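### 4.2 Tabletop workcell under review

The third package we assessed was the Drerneo bench kit, sold by Trerkberg as a simulated workcell with an optional hardware counterpart. The supplier provides the arm model, the room, a library of household objects and a task editor. We used the licence offered to university labs and made no changes to the physics settings. All trials were run on the same workstation as the McIntyre package described in Section 4.1.

The kit mounts its arm from the ceiling, which leaves all sides of the table open for placing objects. Figure 3 shows the default room with a mixed layout of crates, dishes, food items and a stepped black platform. The perforated tabletop gives the task editor a regular grid, and objects can be snapped to it or set down freely. We used free placement throughout, as snapped layouts made the grasping tasks too easy to compare across packages.
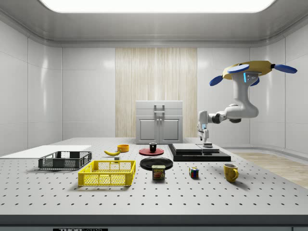 **Figure 3.** Default room of the Drerneo kit, with the two-finger gripper above the stepped platform.

Each layout was run 20 times with the supplier's planner and 20 times with Lirnunano, the open planner used as our baseline. A run counted as complete when the named object had been placed in its target crate and the arm had returned to its rest pose. Runs that exceeded 56 seconds of simulated time were stopped and scored as failures.

Setup was straightforward. The first working layout took about 21 minutes from installation, and the object library needed no repair. Two faults were noted. The planner treats open-mesh crates as solid boxes, so it refuses some approaches that the gripper could make safely. Collision shapes for cups and mugs also leave out the handle, and planned grasps can pass through it. The supplier's manual mentions the first fault but gives no fix for the second.

Licence cost depends on the number of seats and includes updates for one year. Support requests were answered by email, usually by the next working day. Hardware transfer was outside the scope of this review, and the optional arm was not tested.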